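Onico completes purchase of Galik worktop coatings business

July 13, 2020 - Onico has completed the purchase of the Galik range of water-based worktop coatings from Van Leeuwen. The sale covers the four Galik formulas, the test records and the stock held at the Flirnari warehouse. Terms were not disclosed.

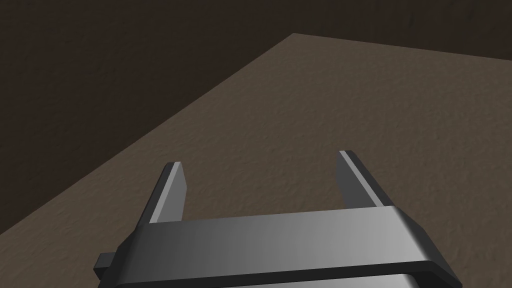

Brown tabletop, computer rendering.

Galik coatings are supplied in matt and satin finishes, in tins of 200 ml and 1000 ml. Product codes will not change. Orders already placed with Van Leeuwen will be filled at the agreed price and invoiced by Onico.

"Customers need the same coating, from the same batch records, delivered on the same terms," said Kylie Mudgway, head of coatings at Onico. "The formulas have been moved across without change, and the safety data sheets have been reissued under our name."

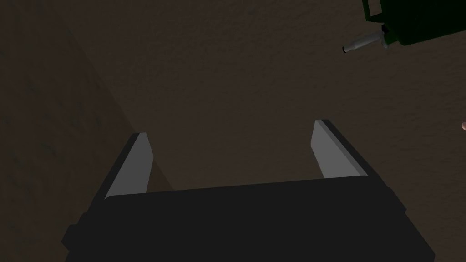 Production will move to the Onico mixing plant in stages and is due to finish in December. The plant has a floor area of 1787 square metres - 1417 of these are set aside for mixing and filling, and the rest for storage. Trade accounts will receive new order forms by post.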